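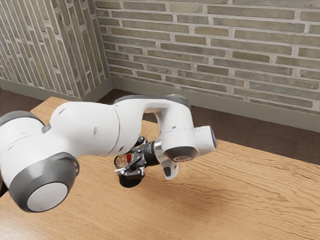
FOR IMMEDIATE RELEASE
May 9, 2021

Bamia Opens Registration for Its Community Bread Baking Program, With 10 Weeks of Classes and a Neighborhood Oven to Share

BULTUS – Bamia, the neighborhood cooking school on Jansen Street, is delighted to announce that registration is now open for its very first community bread baking program, a 10-week series of evening classes for anyone who has ever wanted to bake a good loaf at home and wasn't quite sure where to begin.

The program has been a long time coming. Bamia began taking names for a waiting list in March, thinking that a handful of regulars from the soup and stew classes might like to try their hand at bread, and the list has now grown to 1,110 names (we are still a little stunned, and very grateful to every person who wrote in). Many of the notes that came along with those names were lovely to read. People told us about a grandmother's rye, about a starter that had been sitting at the back of the refrigerator since last spring, and about loaves so dense they ended up as croutons. We read them all, and a good deal of what is in the program comes straight out of them.

Each class will have 14 places, so that everyone gets enough counter space to knead properly and enough time with the teacher. There will be two classes a week to start with, an early one at 5:30 p.m. and a later one for those who have to get supper on the table first. People on the waiting list will be offered places in the order they signed up, and Bamia plans to repeat the full series for as long as there are people who want to come.

The opening weeks are given over to plain white and whole wheat loaves, and we do mean plain! Flour, water, salt and yeast can keep a new baker happily busy for quite a while. From there the class moves on to flatbreads, soft dinner rolls, a seeded rye and a braided egg bread, with sourdough taking up the last three weeks. Bakers who already keep a starter are welcome to bring it along in a jar with a loose lid, and those who don't will be given a spoonful of ours to take home and look after.

Alongside the classes, Bamia is opening its new deck oven to the neighborhood for two hours every weekend morning. Anyone in Bultus may bring a shaped and risen loaf and have it baked for 2 dollars, whether or not they are enrolled in the program. Loaves should arrive in a pan or a lined basket with a name tag attached, and coffee will be on while you wait.

Flour for the program is supplied by Tultent, the family-run mill just outside town, which has been good enough to set aside some of its stone-ground whole wheat and a lighter bread flour for students to use in class and to buy in small bags at the counter. The mill will also welcome each class for a visit partway through the series, and we would suggest wearing shoes you don't mind getting dusty.

No experience is needed, and no special equipment either. Students should bring an apron, a dish towel and a container large enough for a loaf on its way home. Bowls, scales, scrapers and pans are all provided. The kitchen is on the ground floor with a wide doorway from the street, and there are stools at the counters for anyone who would like to sit while they work. Please mention any allergies on the form; the classes do use wheat, eggs, milk and sesame.

Registration forms can be picked up at the Bamia front counter during opening hours or requested by mail, and those already on the waiting list do not need to fill in another one.

About Bamia
Bamia is a cooking school and community kitchen in Bultus, offering evening and weekend classes in everyday home cooking for adults and families.

Media contact: Press desk, Bamia, Jansen Street, Bultus

###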